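Household Chores and the General-Purpose Machine: Where Matters Stand
Speaker notes, Follitance autumn briefing
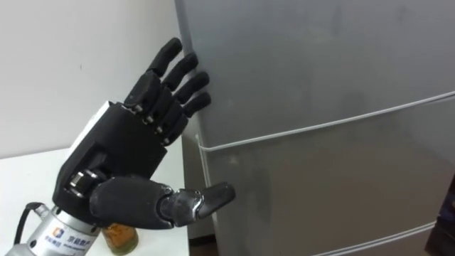

Róisín Coughlan wrote after the February session that she would believe in kitchen robots when one could put the milk back without being told which shelf. Her remark is a fair test, and I propose to use it this morning.

Opening (keep to two minutes)
Thank the Jirholm office for the room. State the question plainly: can a machine do ordinary chores in a home or on a shop floor today, at a standard we would accept from a new employee? Our answer is "a few of them, under supervision."

Point 1. The hand
Four fingers and a thumb allow a machine to use handles and containers made for people. The shape of the hand does not settle how hard to squeeze. Glass jars and soft packaging remain the difficult cases. Pause here for the materials people, who will want to speak.

Point 2. The refrigerator
Opening a door is a longer task than it sounds. The machine must find the edge, pull against the seal, step or lean out of the way and keep the door from swinging shut. In the Vodolel trial, 205 door openings were attempted and roughly 100 were completed without help. Do not round this up if asked.

Point 3. The shop floor
Conditions are kinder. Bins stay where they are put and the lighting does not change. The Ní Chonaill packing line ran 2000 picks with a person standing by. Most stops came from labels facing the wrong way. Mention that the line manager still regards the cell as a trial.

Point 4. What we recommend
Members should not plan staffing around household machines at present. Members with repetitive bench work may wish to run a small pilot of 200 cycles, with every human intervention written down, including the minor ones.

Questions
Expect cost to come up first. Refer it to the handout. On safety around children, say that we have no data and will not offer an opinion.

Return to the milk before closing. None of the machines in our review passed.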